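**Pevlow kitchen arm simulator, seen at the Korklow open day**

Two stars, and one of those is for the staff, who were patient with me.

I went in November because a client keeps asking whether the Pevlow package is worth the $492 seat. The pitch is that you rehearse a kitchen job on screen before you risk a real arm. Fine. I've heard that from Dranunano too.

Setup was quick and the arm itself is well drawn, right down to the fine print on the base. My trouble is with everything around it. Scale seems to be a matter of opinion in there - I asked twice about the bread and got two answers. I also asked how often a practice grasp carries over to hardware and was handed a leaflet. 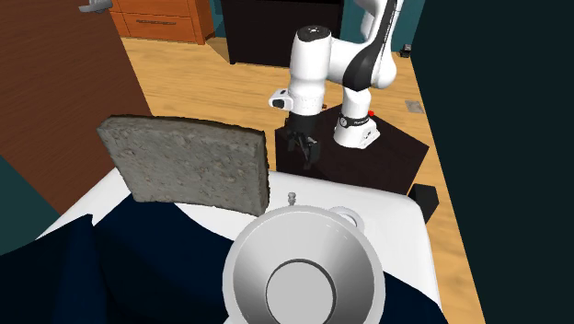
*Simulated kitchen at the Korklow demo: gripper open over the dark pedestal, bread-like slab behind the counter.*

They say the library has 1,058 objects. I'd trade most of them for 300 with sizes I could trust. I'll look again if they publish transfer results, and until then I'm telling the client to wait.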